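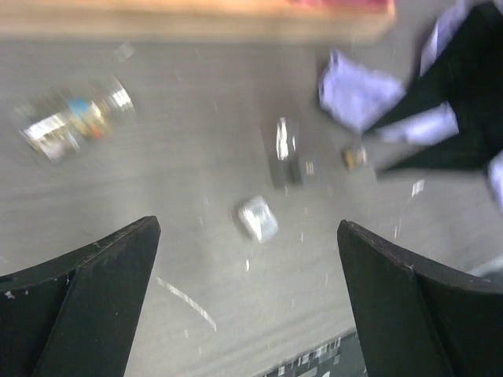 Start Aktuelles Werkstatt Termine Archiv

Gläser, Gläser, Gläser!
13. Juni - von der Redaktion des Sturkeck-Rundbriefs

Unser Aufruf im Januar hat eingeschlagen. Rund 80 Schraubgläser sind inzwischen im Sturkeck angekommen, vom winzigen Pestoglas bis zum Gurkenriesen, und wir freuen uns über jedes einzelne! Glas ist einfach ein wunderbares Material für die Werkbank: Man sieht sofort, was drin ist, und wenn die Sonne durchs Fenster fällt, blitzt das ganze Regal.

Am liebsten mögen wir ja die bunten. Ein bisschen Hellblau, ein bisschen Goldgelb, dazu Orangerot - da greift man beim Aufräumen gleich lieber zu. Alte Etiketten dürfen also gern dranbleiben, wenn sie noch gut sitzen. Wer sie doch loswerden will, legt das Glas über Nacht in warmes Wasser mit einem Löffel Waschsoda und reibt die Klebereste danach mit etwas Speiseöl ab.

Beim nächsten Sortierabend sind die Kleinteile aus der Kiste Wikström dran (ja, die ganz unten!). Schrauben, Klemmen, Knöpfe, lauter Dinge, bei denen man erst einmal rätseln darf, wozu sie gehören. Wir breiten alles auf den Tischen aus und füllen dann um. Bitte bringt ein weiches Tuch und einen Pinsel mit, denn Krümel und Fusseln sammeln sich auf so einer Fläche schneller, als man wischen kann.

Deckel fehlen uns übrigens noch, vor allem große. Abgeben könnt ihr sie im Laden Jeridska, gleich neben der Tür steht unsere Sammelkiste.

3 Kommentare Teilen 3461 Aufrufe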